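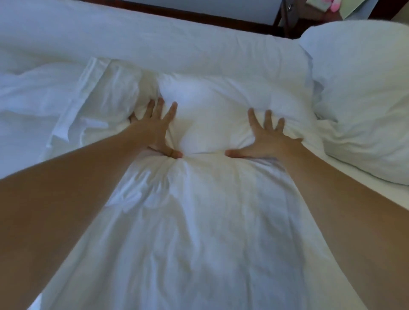

Making Up a Room: Bed Linen Work at a Small Guesthouse
Final report, Hospitality Operations practicum
Lise Tremblay

1. Introduction

For my practicum project I studied how beds are made at the Tesholm, a guesthouse with 25 rooms. I worked with the housekeeping team in January, mostly between 10 in the morning and 3 in the afternoon, when rooms are turned over. My aim was to find out where the time goes when a bed is stripped and remade, and whether a change in the order of the steps would help.

I picked beds because they take up the largest part of a room turnover and because guest comment cards at the Tesholm mention them more than anything else. The comments are usually about pillows. Guests write that the pillows are flat, that there are too many, or that one is much softer than the other.

2. Background

The guesthouse uses all-white linen in every room. The housekeeping lead told me this was decided when the current owner took over, so that any sheet could go in any room and stained pieces could be bleached. Before that, each floor had its own color and the linen closets had to be kept separate.

Each bed has a bottom sheet, a top sheet, a comforter in a cover, and pillows. The laundry is sent out to a company called Peditz and comes back folded in carts. Pillows are not sent out with the weekly laundry. They stay in the room and only the cases are changed, unless there is a stain on the pillow itself.

There is no written procedure. New staff learn by following someone else for two shifts. I followed three people and each of them made the bed differently, mainly in when they dealt with the pillows.

3. Method

I timed 56 beds with a stopwatch on my phone. I started the timer when the first piece of bedding was touched and stopped it when the person moved on to another job in the room. For each bed I wrote down the room type, how many people were working, and the order of the steps. I also made beds myself so I would understand the work better, but I did not include my own times because I was much slower than the staff.

For the pillows I wrote down which method was used to fill them out after the case went on. I saw three:

Shaking. The pillow is held by the open end of the case and shaken down.
Side clapping. The pillow is held upright and pushed in from both ends a few times.
Pressing. The pillow is laid on the bed and pressed with both hands, with the fingers spread, working from the middle to the corners.

I rated each finished pillow as even or uneven by looking at it from the foot of the bed. This is my own judgment and another person might have rated some of them differently.

4. Results

4.1 Time

The average time for one person to strip and remake a bed was 311 seconds. With two people it was less than that for the bed, but it tied up both of them, so the total labor was slightly higher. The exception was the king beds on the top floor, which stand against the wall on one side. One person has to climb partly onto the mattress to tuck the far side, and a second person makes a real difference.

The slowest step was putting the comforter in its cover. The second slowest was smoothing the bottom sheet. The sheets come back from Peditz with fold lines, and staff spend time pulling these out by hand. Ripples also came back after the sheet had been smoothed, if someone leaned on the bed later to work on the pillows.

This turned out to be the most useful thing I noticed. When pillows were pressed on the bed after the sheet was tucked, the sheet had to be pulled straight again. When the pillows were done first, on the bare mattress protector or on the chair, this extra step went away.

4.2 Pillows

Shaking was the fastest method but gave the most uneven pillows. The filling dropped to the closed end and stayed there. Side clapping worked well on the newer pillows. Pressing took the longest and worked best on the older ones, where the filling had formed lumps that could be felt through the case and moved apart by hand.

The Tesholm has two kinds of pillow in use. The older ones are from Gernlow and the newer ones are from Yensuk. They are the same size and look the same once the case is on, and they have been mixed together on the beds over time. I think this explains the comments about one pillow being softer than the other. Staff could tell them apart by weight when asked, but they did not sort them during normal work.

4.3 Where bedding is put down

Staff had no fixed place for the comforter while they worked on the rest of the bed. Some put it on the chair, some on the luggage rack, and some left it bunched up on one side of the mattress and moved it back and forth. The last habit was common in the smaller rooms, where the chair is often behind the door. It added time, and the cover picked up creases.

5. Recommendations

Change the pillowcases and fill out the pillows before the bottom sheet goes on. Stand finished pillows on the chair or desk.

Sort the pillows so that each bed has only one kind. This could be done floor by floor during the slow season. A laundry pen mark on the pillow tag would be enough to keep them sorted.

Use pressing for the Gernlow pillows and side clapping for the Yensuk pillows.

Put a folding rack on each cart for the comforter.

Send two people to the top floor king rooms and one person to all others.

6. Limits of the project

I was only at the Tesholm in the winter, when many rooms were empty between stays. Staff were not rushed, and the times would probably be different in summer. I was also standing in the room with a phone, and two of the staff told me they were more careful than usual. I did not get to test the new order of steps on enough beds to report a time for it. The housekeeping lead has agreed to try it on the second floor.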